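Plarkness Desk Inventory: Printed Matter and Small Supplies

README and data card, version 2

Summary

The Plarkness Desk Inventory is a tabular record of the small printed matter kept at the intake desk of the Flelero documentation office: visiting cards, folded brochures, sample packets, entry cards, and the paper rolls and labels used to process them. It contains 1193 records. Each record stands for one item that was handled at the desk, given a barcode and returned to a compartment in a wooden organizer.

The inventory was prepared for staff who file and retrieve the items, and for researchers who need to know what the office holds before asking to see it. It is distributed as a single comma-separated file with a field list and this document.

Version 2 replaces version 1 in full. Barcodes assigned under version 1 remain valid. Compartment codes do not, and any shelf list made from the earlier file should be regenerated.

Contents of the distribution

inventory.csv — the records, one per line, with a header row
fields.txt — definitions of the 14 fields
compartments.txt — the compartment codes and their former equivalents
changes.txt — differences between version 1 and version 2
README.txt — this document

The intake desk

All intake is carried out at one light wooden desk. The working arrangement is deliberately small. It consists of a laptop for data entry, a handheld barcode scanner, and a wooden organizer divided into compartments, which holds papers and cards in their current order. Printed items awaiting a decision are laid flat on the desk, away from the organizer, so that they are not filed by mistake.

The operator sits on the far side of the desk behind the open laptop. The organizer stays on the opposite side and is not moved during a session. Compartment codes are read from the front left slot, and turning the box reverses them.

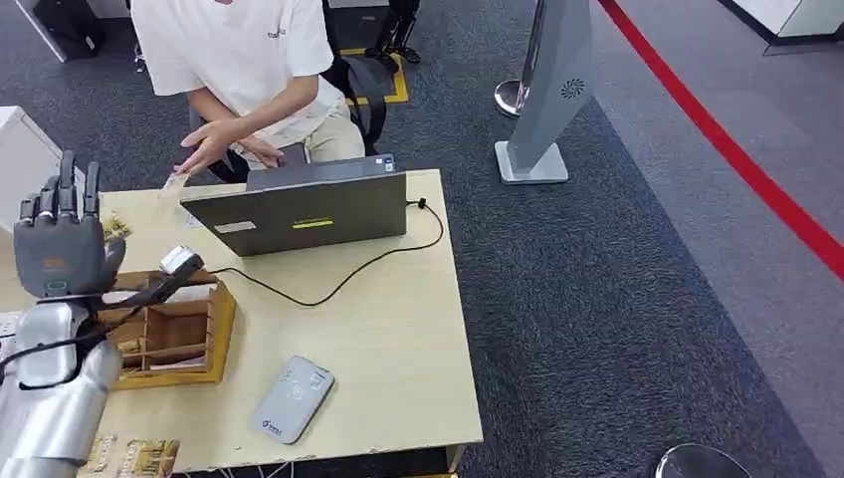 Intake desk with laptop, white handheld scanner and wooden organizer.

Cables are a recurring matter in the daily notes. A cable drawn straight across the center of the desk will catch the corners of cards lying flat. Operators are asked to leave enough slack for a wide curve and to keep loose cards outside it.

Order of work

1. Take one item from the incoming pile. Folded brochures are opened once to check for inserts and closed again along the original fold.

2. Look for an existing barcode. If one is present, scan it and confirm that the title on the screen agrees with the item in hand.

3. If there is no barcode, take the next label from the sheet and attach it to the paper sleeve. Labels are never attached to the item itself. A small number of early items carry a label on the reverse, and these are flagged in the notes field.

4. Enter the category, format, main color, language and condition. Leave a field blank when the answer is in doubt. Blank values are reviewed at the end of the month, while guessed values tend to stay in the file.

5. Place the item in its compartment, with the sleeve opening facing up, and scan the compartment code.

6. Check the floor before closing the session. The room is carpeted, and a thin card dropped on carpet makes no sound. Two records in version 1 were listed as missing until the cards were recovered from under the desk.
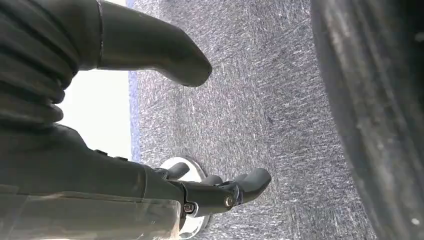 Fields

Every record has 14 fields. The following are the ones most often asked about; the remainder are described in fields.txt.

barcode: the number on the sleeve label. Unique within the file and never reused, including after an item is withdrawn.

category: one of nine terms, listed in the next section.

format: flat, folded, rolled or packet. A folded item with a loose insert is recorded as folded, and the insert receives its own barcode.

main_color: the color covering the largest part of the front. Gold, yellow and brown proved hard to separate under the lighting at the desk, and version 2 accepts the combined value "gold-brown." Users filtering on color should include it when searching for any of the three.

compartment: a letter for the row and a number for the slot, counted from the left. Oversize items carry the value "flat" and are stored in the cabinet.

condition: good, creased, torn or incomplete. Condition is judged by eye at the time of intake and is not revised unless the item is handled again.

entered_by: operator initials. This field is blank for records carried over from the paper list.

Categories

The nine terms are visiting card, entry card, brochure, leaflet, price list, sample packet, paper roll, label sheet and other. "Brochure" is used for anything folded, and "leaflet" for a single unfolded sheet larger than a card. The distinction follows the practice of the Fullell reading room, where many of the items were first sorted, and it has been kept for continuity. It does not match trade usage, and items described as leaflets in correspondence will often be found under brochure.

"Paper roll" is the one category that does not describe a document. Rolled paper stock is counted with the collection because it occupies compartments, and a compartment that appears free in the file must be free in the box.

The organizer

The organizer is a wooden box with thin partitions and an open top. The design is referred to in older notes as the Lukáč box. The limit is 15 sleeved cards to a compartment. Beyond that number the sleeves bind against one another and the partition begins to lean, which in turn narrows the neighboring slot.

Compartments are lined with paper. The lining is replaced when it shows wear along the fold, and the replacement is entered in the daily notes and not in the inventory. Rolled items lie horizontally, one to a compartment, and are not stood on end.

An empty compartment is acceptable. Operators should not spread items out to fill one, even when the box looks uneven. Several slots are held open for categories expected to grow, and they are marked "reserved" in compartments.txt.

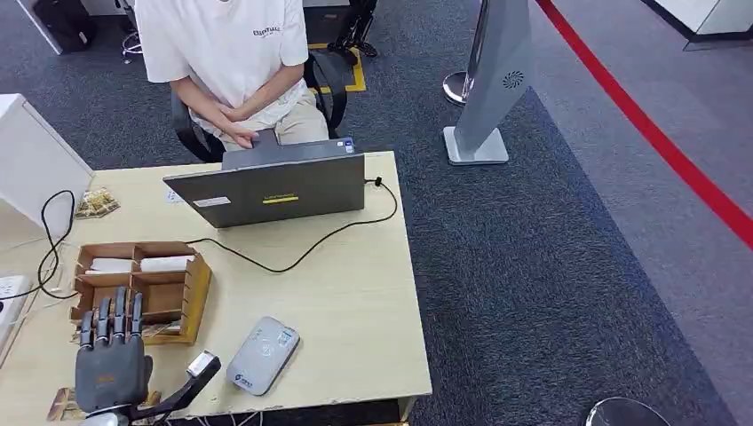 Can an item be kept in the organizer without a sleeve?

Only paper rolls and label sheets may be stored without a sleeve. All cards, brochures, leaflets, price lists and packets must be sleeved before they are placed in a compartment, because the barcode is attached to the sleeve. An item too large for the standard sleeve is entered as "flat" and goes to the cabinet.

Quality control

Ludmila Šimek reviews the file each month against the contents of the organizer. The review covers one full row of compartments and a selection of flat items. Each item is removed, scanned, compared with its record and put back. Differences are corrected in the working file and carried into the next version.

The most frequent differences found in preparing version 2 were the following.

Items in the correct row but the wrong slot. In most of these cases the neighboring compartment had reached its limit.

Brochures entered as leaflets. These have been corrected wherever the item could be located.

Inserts without a barcode of their own. The correction is incomplete, and users should expect to find further examples among the sample packets.

Two scans of one sleeve in a single session, producing a duplicate line. Duplicates were removed and are listed in changes.txt.

Known limitations

The inventory describes the holdings of one desk. It is not a record of everything printed by or for the firms named on the items, and gaps in a series should not be read as evidence that a number was never issued.

Dates are recorded only where they are printed on the item. The majority of cards bear none.

Titles are transcribed as they appear, including misspellings. Line breaks are shown by a single slash.

Material received after April is not included. It remains on the desk or in the incoming pile and has no compartment code.

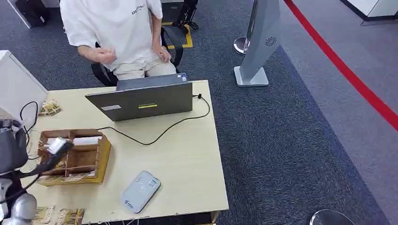

Radomír Slanina has objected that the combined color value makes the brochures harder to find, and would prefer that gold and brown be split again, with a second color field for items printed in both. He adds that the slash for line breaks is confusing on price lists, where a slash already separates the sizes. The color proposal is under review for version 3. The second point is accepted, and price lists will use a vertical bar from the next release.

Use and citation

The file may be copied and used for research and teaching. Please cite it as Plarkness Desk Inventory, version 2, Flelero documentation office. Corrections should quote the barcode and state whether the item itself was seen. Requests to consult items should give the compartment code as well, or "flat" where the item is in the cabinet.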